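The Trouble With the Mustley Number

4 August 2018

Every summer a new statistic arrives to tell us that our eyes have been lying about relief pitchers. In June it was the Mustley number, which claims to boil a reliever's night down to one figure by weighing the inning, the score, the runners and the hitter he faced. Two front offices are said to pay for it. I have spent a month with it and I'd like somebody's money back, even if it isn't mine.

Take Aminar, the independent league club that has built its bullpen around the thing. Its closer ranks near the bottom of the Mustley list and its long man ranks near the top. So the long man now pitches the ninth, and the closer mops up in the fifth with a five-run deficit. Aminar has dropped four one-run games since the switch. The club says the sample is small, and it is. It was also small when they made the move.

The makers say the formula was tested on 2764 relief outings. That sounds like plenty until you start cutting it up. Only 386 of those came in the ninth inning or later, and 264 of the 386 started with the bases empty. You are left with a thin pile of the very situations the number is supposed to explain, spread across dozens of arms. 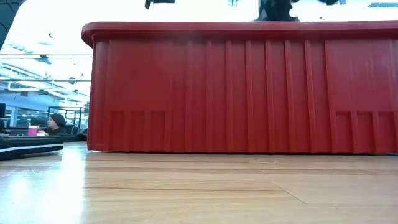
A red plastic storage bin on a wooden tabletop.

Aoun, the rival model, is at least modest. It gives each pitcher a range, and most of the ranges overlap so badly that you couldn't pick a closer out of them. Fans hate that. I find it easier to trust than a decimal point.

Then there is Erno, the site that publishes both lists and sells a subscription to settle the arguments they start. Its preseason rankings had Aminar's bullpen first by a mile. Those rankings have since been "refreshed," and the old page is gone.

I don't doubt that somebody will measure relief pitching better than the save rule does. The save rule is a low bar. But a manager who moves a veteran out of the ninth ought to be able to say why in a sentence, without opening a laptop, and so far all I've heard out of Aminar is the number read back to me.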